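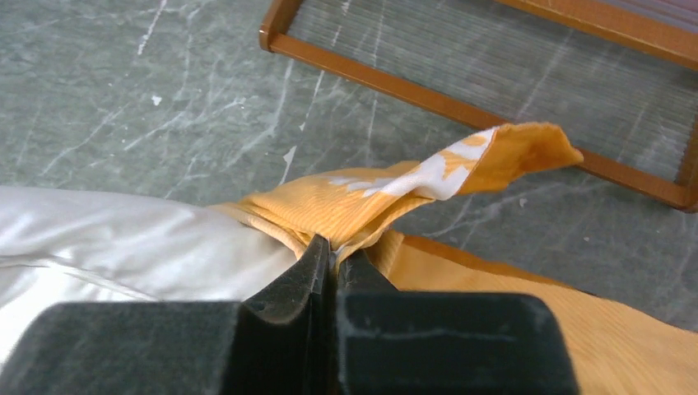 Re: Skindeo cleaner for old quilts and table linens

Search this list Enter keywords Go

4 November 2024

On the Skindeo question, I want to push back a little before people start ordering it by the case. The quoted message is below for anyone who missed it.

> I soaked two yellowed pillowcases and a crib quilt in Skindeo
> overnight and they came out like new. The Drovia shop told me
> it is safe on anything, even pieces 100 years old. At 40
> dollars a jar it isn't cheap, but compare that to what Krawczyk
> charges for hand cleaning. Has anyone here tried it on silk?
> I'm tempted to do my grandmother's wedding handkerchief next.

Please don't do the handkerchief next.

"Safe on anything" is what a shop says when it has a shelf of jars to sell. Safe on what dye? On what weave? For how long in the water? The label on the jar I was handed lists no ingredients at all, only a web address, and the page at that address is a form to sign up for a newsletter. I wrote to them in January and asked for the pH. I got a coupon.

I also don't know what "like new" means here. Wet cotton looks brighter for a day or two, and if there is an optical brightener in the mix it will look brighter in daylight for longer than that. The yellow may still be in there. Put the pillowcases in a drawer, take them out next summer, and then tell us. If I'm wrong I'll say so on the list.

My own test was small. I cut strips from a worn-out sheet and did half in Skindeo and half in plain washing soda from the grocery store, same bucket size, same hours, same rinse. I mixed them up and asked my sister to pick out the expensive ones. She couldn't, and neither could I the next morning. That doesn't prove much, but it's one more test than the shop did.

As for silk, old silk that was weighted with metal salts can split from its own weight when it's wet. No jar fixes that. Message 153 in the archive has a good thread on it, and 785 covers red thread that bled into a white border.

Krawczyk does charge a lot. They also turned down a coverlet of mine because they thought it wouldn't survive the bath, and they charged me nothing for the answer. I'd pay for that before I'd pay for the jar.

If somebody at the Sendier guild still has the lab sheet on oxygen bleaches, could you post it again? My copy is missing the second page.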